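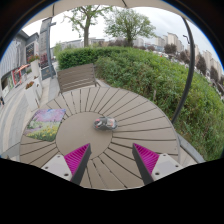 Foltitum Mood Diary, release 5

Daily self-reports on tiredness, stress and sleep, kept by adults who were taking flower remedies or herbal teas on their own initiative. Collected through the Tromow diary app.

Contents
diary.csv: one row per person per day
people.csv: age band, work pattern, remedy type
codes.txt: meaning of each column value

Size
402 people, 33 days each. Days with no entry are kept as blank rows.

Known limits
There is no control group. Remedy names were typed by hand and later merged into 68 labels; spelling variants may remain. Scores entered after midnight count toward the previous day. Entries from the first Monday lack the sleep column.

Use
Suitable for testing methods on diary data. Do not use it to judge whether a remedy works or to give medical advice.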